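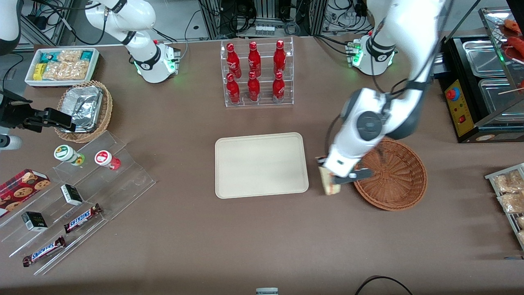 Can you just walk in and watch the robots at the Nenwood open day? Anyone could this year, as long as you signed in at the front desk and kept your kids behind the yellow tape.

I went over on May 29, 2023, mostly out of nosiness, and ended up staying until they turned the lights down. If you've driven past the old Filtton building on the way to the highway you know the one I mean – long, low, terrible parking. The robotics people have the whole back half now, and once a year they open it up and let the rest of us wander through and ask questions. I asked a lot of questions!

The snack counter was the one I kept going back to. They call the project Bomcombe (it's the name of a street one of them grew up on, I was told) and the idea is a two-armed robot that can work a little concession table. It has a pair of white arms, Cokes in a clear rack between and behind everything, a tray of packaged snacks, candy bars, sausages on sticks in the warmer, the works. You stand on the other side of the tape and watch the left arm take hold of a sandwich sort of thing with its black fingers and bring it over beside a wicker basket. I have to say I held my breath a bit. I don't know what I was expecting, a lot of squashing probably, since that's what I would have programmed.

One of the engineers was really patient with all of us and told me soft food is much harder for them than bottles. A bottle is the same shape every time. A sandwich bends, and it bends differently depending on where you grab it, so they've had to show the robot over and over. She said they had recorded 1,293 practice runs with bread and wrapped food before April, and when they went through them they kept 511. The rest were thrown out for one reason or another – somebody bumped the table, the food fell apart, the person doing the steering got the giggles. I liked that last one.

The steering was my favorite thing to learn about. A person works a pair of handles, the arms copy whatever they do, and all of that gets saved so the robot can learn from it. They let some of us have a turn on a spare set in the next room, with foam blocks. I'm here to tell you it's so much harder than it looks. You can't feel how hard you're squeezing, so you go by eye, and my block went sailing onto the floor twice. The boy after me (maybe nine?) stacked three in a row without even slowing down, so there's your future workforce.

Down the hall there was a floor-cleaning machine from Zapata that follows a painted line, and a sorting belt that does nuts and bolts. The belt was loud and I didn't stay long, but there was a crowd three deep, mostly people who looked like they own a lot of nuts and bolts. There was a short talk at two about what kinds of jobs they think this stuff will and won't do. I came in late and had to stand, and I wish they'd used a microphone. A man near me asked when the snack robot would be at the ballpark and the answer was a long way off, because right now it's slow and it needs somebody next to it the entire time.

Sign-ins came to 1,426 for the day, up a good bit from last year, and 58 of those put their names down for the evening beginner class that starts in the fall. I'm on that list. If you want to be on it too, the sheet is still at the front desk and they said they'd hold it open a couple more weeks. Bring a sweater, it's freezing back there.

Parking tip for next year: use the gravel lot behind the tire shop and walk over. It's five minutes and you won't get boxed in by the school buses like I did.

Search this site
Enter keywords
Go

Recent items
Nenwood summer reading sign-up
Road work near the Filtton building
Plant swap: what went and what's left
Library printer is fixed
Lost and found from the spring fair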